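Can a machine put away the shopping? A visit to Hakov

June 1, 2019

The engineer I came to meet asked me at once to leave my coat outside the laboratory. She leads household tasks at Hakov, a small company in Driltevness, and she has grown careful about sleeves near moving arms. She also asked me not to print her name. "Write what we do," she said. "My name does not make it work better."

I had one question for her: can a machine do a simple chore at home yet, or in a shop, without a person standing beside it?

"Without a person, no," she said. "With a person who drinks coffee and looks up sometimes, yes, for certain chores. Two years ago the person could not drink the coffee."

The chore they study this spring is shelving. She chose it after she watched the night staff in a Gosselin store, where she had worked as a student. People think that the difficult part is to lift things, she told me, but almost nothing in a food store is heavy for a robot arm. The difficulty is to decide where to take hold.

"A box is polite," she said. "It has sides, and it keeps them. A bag changes when you touch it. You press in the middle, the ends go down, and now your plan was made for a different bag."

I asked how often it goes well. She opened a notebook, which she still keeps on paper, and read to me the result of the longest test: 933 attempts to pick up one package and set it on a shelf. She did not want to give me the share of successes. "If I say a number, you will put it in the title. In my notebook a package that stands crooked is a failure. My mother would say it is fine."

Her colleague, who writes the control program, joined us for a while and was less patient with my question. He finds that visitors compare the machine with an adult. "Compare it with a child who helps for the first time," he said. "The child is also slow, and also puts the red one where you did not ask." 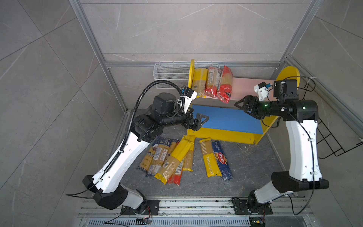 Pasta is his favorite material for testing. It comes in long packages and short ones, in stiff boxes and in clear film that shines under the lamps, and he can buy it at the corner. When packages lie across each other, the program must first understand which one is on top. He said that a person solves this before knowing there was a problem.

Two arms help, but they also bring a new trouble - each must know where the other one is. "We spent a whole winter teaching them good manners," he said.

I wanted to know when such a thing will come to an ordinary kitchen. The engineer believes that shops will have it first, where the shelves stay in their places. In July the group will begin a longer trial, named Sudach, with shelves of different heights. "Suppose 99 packages go up nicely and one breaks open on the floor," she said. "Who sweeps? For now, I do."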